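Bornorstead Garment Handling Set
Data card and README

Version dated 3/22/22
Maintainer: Visitación Collado, Bornorstead Shared Workshop

Summary

The Bornorstead Garment Handling Set is a collection of short recordings made with hand-held grippers during everyday work with clothing. It was assembled by members of the Bornorstead Shared Workshop in support of Cledeo, a home-built folding machine under construction at the workshop. The set contains 600 recordings. It is distributed to members and to outside builders who agree to the terms at the end of this card.

Purpose

Cledeo is intended to take a garment from a flat surface, straighten it, and fold it to a size suitable for a shelf. The first version, completed in January, followed fixed motions and performed poorly on any item that was not already flat. The present set was prepared so that the second version could learn its motions from people. It may also be of use to other groups working on cloth handling at a small scale.

The set is not suitable for judging the safety of any machine that operates near people. It should not be used for that purpose.

Contents of the release

recordings/ One folder per recording, containing the video and the gripper opening values.
labels/ One text file per recording, giving the garment type, the task, and the outcome.
splits/ Lists of recordings assigned to training and to testing.
tools/ Scripts for reading and checking the files.
CHANGES.txt Corrections made after the first release.

The file names follow the pattern site, session, take. Session numbers are not continuous. Sessions withdrawn at the request of a participant keep their numbers, and those numbers are not used again.

Collection method

Recordings were made in the homes of participants and in the common room of the workshop. Each participant received a written guide and a short period of practice before recording. Participants were asked to work at their usual pace and to use the furniture and surfaces already present in the room. Tables were not cleared to any common standard, and table coverings were left in place where the household normally used them.

Garments include shirts, trousers, and lightweight items in both plain and printed fabric. Dark fabrics were included on purpose, as the first version of Cledeo had particular difficulty finding their edges.

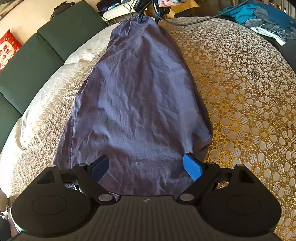
Each take begins with the gripper open and ends when the participant releases the garment for the last time. Where a second person assists, the label file carries the entry "assisted." Users who require single-operator material should filter on this entry before training. Clips and cords may appear in assisted takes and are not labeled separately.

Labeling

Labels were entered by the participant on the day of recording and reviewed by a second member. The outcome field accepts three values: complete, partial, and abandoned. Abandoned takes have been kept in the release. They account for a small share of the total and have proved useful in teaching the machine to recognize a lost grip.

Where the participant and the reviewer disagreed on the outcome, the reviewer's entry was kept and the original was moved to the notes field.

Known limitations

Gripper opening values drift in long sessions. A correction script is provided in the tools folder, and its use is recommended for any take numbered 7 or higher within a session.

Lighting varies between households and was not measured. Heavy items such as coats and blankets are absent. Garment sizes are mostly adult. Seams and hems on dark fabric are often hard to make out in the video, and the labels do not mark their position.

Two different finger pad materials were in use during collection. The material is recorded only from session 6 onward.

Storage and use

The complete release occupies some 800 gigabytes. Members may copy it from the storage machine named Ginis, located in the Bustamante room. Outside users should write to the maintainer and supply a drive of sufficient size.

Use is permitted for study, teaching, and noncommercial building. Users may not attempt to identify participants or their homes. Any published work should name the set and its version date.

Requests for withdrawal of a recording are accepted at any time and are applied in the next release. Corrections to labels should be sent to Visitación Collado with the site, session, and take numbers stated in full.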